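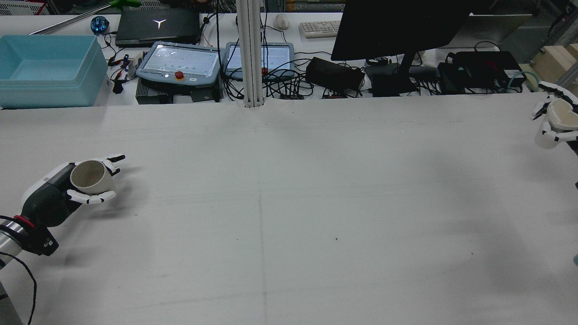 A white mug.

Skendale Village Hall: progress report on the kitchen and heating grant, 07/04/2026

Dear Ms Hamada,

You asked for a plain account of where the money has gone. Most of it has gone into the floor.

When the old lino came up in the kitchen we found a second lino, and under that a third, which Toshiko Sugiyama remembers choosing. Below them the boards had rotted along the sink wall for the full length of the units. Replacing them cost £2476, against the £30 we had put down for "making good". The £30 was my figure and I have been reminded of it.

Work finished so far: new boards and joists on the sink side, the water heater, and the extractor fan, which can be heard from the car park. The serving hatch now opens. It also closes, given a firm shove from the hall side.

Work not finished: the radiators. Tornico delivered 10, all in good order and all too tall to go under the windows. They have agreed to swap them and will collect the wrong ones once we can say who signed for them. Meanwhile they are stacked in the cloakroom, where the Brownies hang coats on them.

Bookings have held up better than I feared. The lunch club moved to the chapel for 3 weeks and came back complaining about the chapel, so relations are normal. Yoshinori Arai's dance class never left and simply danced round the sacks of plaster. We lost one wedding party, who had wanted to use the kitchen and were shown it.

We would like to move the underspend on crockery across to the floor. Daichi Arai has the invoices and will send copies with the next claim form, along with the electrician's certificate if the electrician can be found.

The radiators should be in by July, when we shan't need them.

Yours sincerely,
Tomoyo Minami
Hall Secretary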